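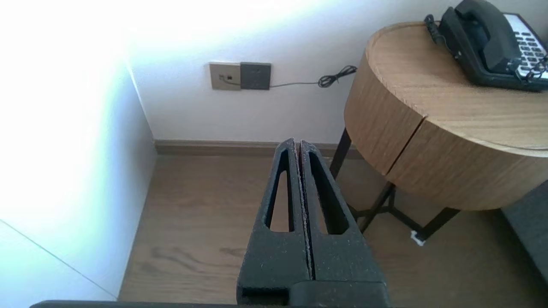 The gripper, fingers closed, by the bedside table with the phone on it.

I spent an afternoon in March at the Pultholm open day in Flundthorpe. I had signed up months ago and forgotten, and then Maureen Heywood wrote to ask if I wanted a ride, so I went. Parking is behind the building and the sign is easy to miss.

Pultholm tests robots for hotel work. I had expected a big hall with yellow lines on the floor. Most of what they showed us was in a room made up as a hotel bedroom, with a bed, a headboard, a phone and a round bedside table with a drawer in it. We went in by groups and stood along one side. The robot is called Atau. It has an arm with a two-finger gripper on the end, and there is a small camera down at the wrist so it can see what the fingers are doing. A screen by the door showed us the same view.

The job that afternoon was the drawer. Open it, find the TV remote, take it out, put it on the bed, close the drawer. Thodoris Papadakis ran the demonstration and he talked us through it without notes. He said people always ask why they don't start with making the bed, and the answer is that they did, two years ago, and it went badly enough that they moved on to furniture.

The drawer is harder than I would have guessed. It follows the curve of the table, so the front is rounded, and the arm has to pull straight while holding on to something that isn't flat. If it pulls a little to one side the drawer jams. If it pulls too hard the whole table comes along. They tried heavier tables for a while and then decided that was cheating, because a hotel isn't going to buy new tables to please a robot.
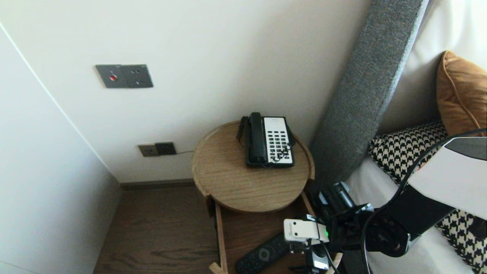
The remote is a separate problem. It is black, the inside of the drawer is dark, and it never ends up at the same angle twice. Thodoris said they used to lay it down carefully before every run, and the numbers looked great. Now whoever is resetting the room just drops it in. He gave us the figures from the last batch: 200 runs, 166 of them good from start to finish. Most of the bad ones were the drawer and only a few were the remote. A man in our group asked what counts as good. It means the remote is on the bed and the drawer is shut with no one stepping in. A drawer left open a finger's width is a fail.

I asked about the phone. I wondered if the arm ever knocks it off the table. He said it has happened, and that the cord is more trouble than the phone, since it hangs over the side and the arm has to plan around it. They have left it in place on purpose.

What surprised me most was the speed. It is slow. I could have had the remote out and the channel changed before the arm got to the table. Maureen thought it looked careful. I thought it looked like me looking for my glasses in the morning. Rohani Saragih, who works on the software side, told us they can run it faster but keep it down when there are visitors in the room.

After that we had coffee and a question session that was supposed to take 60 minutes and took longer. Someone asked about jobs, and the answer was fair but not very clear. They said they are thinking of night shifts and of hotels that can't fill the work they have. I would have liked to hear from somebody who cleans rooms. Maureen used to do it, at the Bickerstaff, and she said the drawer is the last thing she ever had time for. She would rather have something that carries the linen.
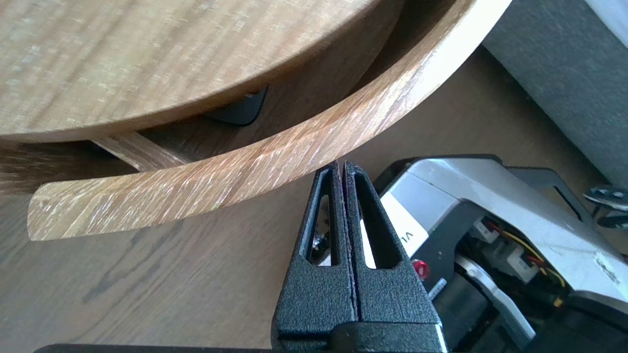
Fingertips just under the curved wood, seen from the wrist camera.

The close view was the part I liked best. From across the room you mostly see an arm moving around. On the screen you see the tips come up near the wood, and you can tell how little room there is to get it wrong. The fingers are black plastic with a rough surface, and long slots cut in them. Rohani said the slots let them bend a bit when they push against something. They wear out and get swapped.

They handed out a sheet with the dates for the next visits. There is going to be one on the bathroom, with towels and the little bottles. Maureen has already put both our names down, and I'm driving this time.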